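Route review checklist, assisted-driving car, rural two-lane section
Car: Zamau test car with the Plosach lane and speed package
Date: January 17, 2025
Filled in by: Gunhild Ragnarsson
Second reader: Valdemar Zoëga

Marks: OK, NO, or OPEN. I don't use "mostly OK." The last form had a box for it and people lived in that box.

## Before leaving the yard

- [x] **Windshield clean inside and out.** OK. Clean glass doesn't stop the dash from showing up in it, so see item 9.
- [x] **Tires and brakes checked by hand.** OK. The app says the same, but I want a person's initials.
- [ ] **Software version written on the sheet.** NO. The sheet said "latest." Write the number.
- [x] **Safety driver has had the 2 hours of takeover practice.** OK. Two hours is thin. I'd like to know who picked that figure and whether they have ever had to grab a wheel.

## Rules for the road section

- [x] 5. **Driver's hands stay on the wheel for the whole section.** OK.
- [ ] 6. **System hands back control when it loses a lane line.** OPEN. Plosach says it does so within 3 seconds. At road speed that is a long way to go with no one sure who is driving. Ask for the log, not the slide.
- [ ] 7. **Tree shadow isn't read as an object or a road edge.** OPEN. The supplier's answer was that the training set "covers shade." Whose shade, and at what time of day?
- [ ] 8. **Cracks and patches aren't read as paint.** OPEN. Same answer, same complaint.
- [ ] 9. **Dashboard reflections stay out of the part of the glass the camera needs.** NO. Matte cover was asked for in June. Still waiting.
- [x] 10. **Route has no stretch where a rail stands in for a missing edge line.** OK. Guardrail and painted edge line on both sides in both views:

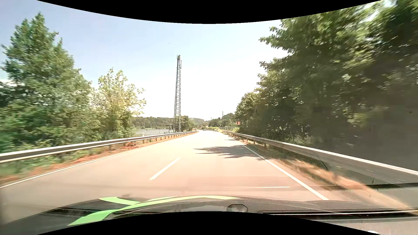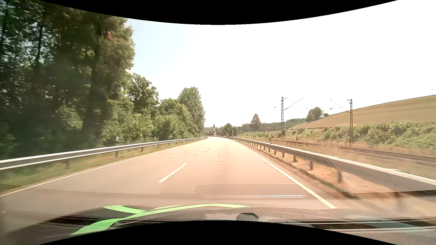
A tick on item 10 is a tick for the paint and nothing else. Valdemar wanted to count it toward item 6 and I said no. Good lines tell you how the car behaves with good lines.

## After the run

- [x] **Every takeover written down by the driver before looking at the log.** OK. Keep doing this. The log and the driver disagreed at Ritchie, and the driver was right.
- [ ] **Log kept in full.** NO. The recorder is set to save the last 2000 entries and drop the rest. Fix before the Rarnomell section gets reviewed.
- [ ] **Repeat runs done under different light.** OPEN. I asked for 10. The plan has them all at the same hour.

## Comments

G.R.: I'm not signing for hands-off use on this section. Hands-on with a trained driver is fine.

V.Z.: Agree on 9 and the recorder. I think 6 is harsher than it needs to be, given the practice hours.

G.R.: Then the log will show it. Send it with the next form and write the version number at the top.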